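Equipment Planning for the Kitchen Handling Station
Speaker notes, Loniro capital planning session, 16 November 2023
Presenter: Catrin Eynon

Opening

Thank the Premotmont office for the room and the early start. State the purpose plainly: the group is asked to agree on a spending outline for the next fiscal year. No purchase is being approved today. Handouts are at the back; the cost sheet is page 2.

Slide 2. What the request covers

The request is for a second two-arm station at Sturnanbridge, to the same plan as the first. Arms and grippers account for 55 percent of the total. The remainder is divided among tables, cabling, mounts, household items, spare parts and staff training. Remind the group that last year's outline left out spare parts altogether, and that the shortfall was met from the travel line.

Slide 3. The work at the station

Dish handling is the task most often named in requests from other departments. Both arms share one table, and the budget should be read with that in mind — each added arm brings its own cables, power and floor space. Pause here before going on to costs.

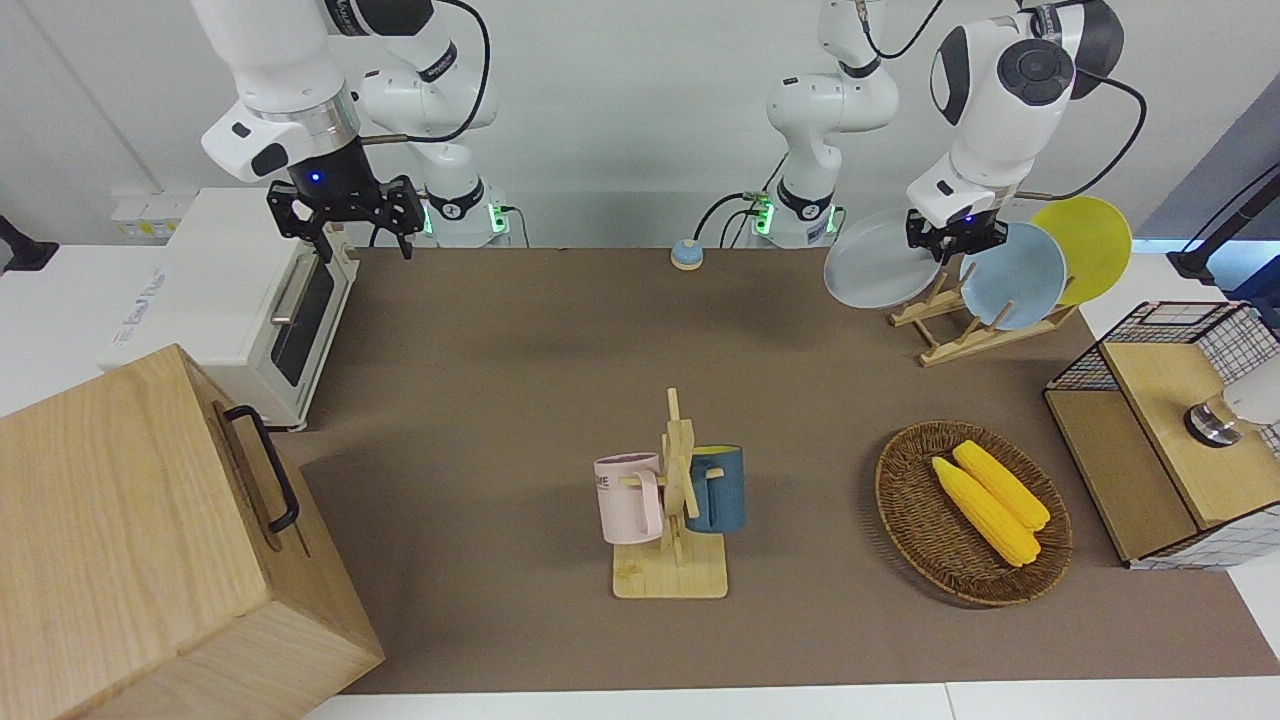

Rhiannon Mostyn asked, when these notes were circulated, whether one arm would not serve for the first year, with the second deferred until the service contract is renewed in June. She added that her department would rather see a single arm fully supported than two arms with no money left for repairs.

Response: the point is fair and should be acknowledged. A single arm lowers the first payment but requires a second installation visit, which is billed separately. Offer to show both versions side by side. Refer questions on the contract to Ermanno Leone.

Slide 4. Small items

Household goods are often treated as petty cash. They should have a line of their own. Plates, mugs, racks and baskets are replaced over the year, and matching sets are hard to find later. The proposal is to buy duplicates at the outset and store them on site. The current list runs to 77 pieces, of which 13 are held as spares. 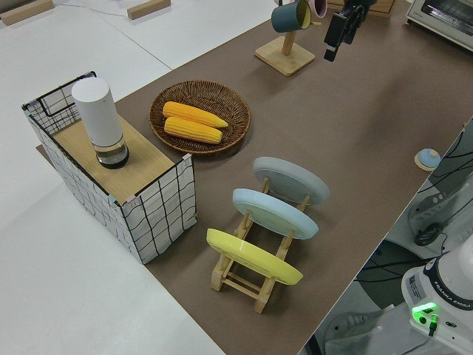 Slide 4: Plates in the dish rack, with corn, mugs and basket on the same table.

Slide 5. Schedule and decisions

Allow over 40 working days between order and delivery. Electrical work must be finished first. Efa Morgan will hold the schedule and report changes in writing.

Decisions requested: one arm or two in the first year; a separate line for household items; a named budget holder at Sturnanbridge.

Leave ten minutes for questions. Collect the marked cost sheets at the door.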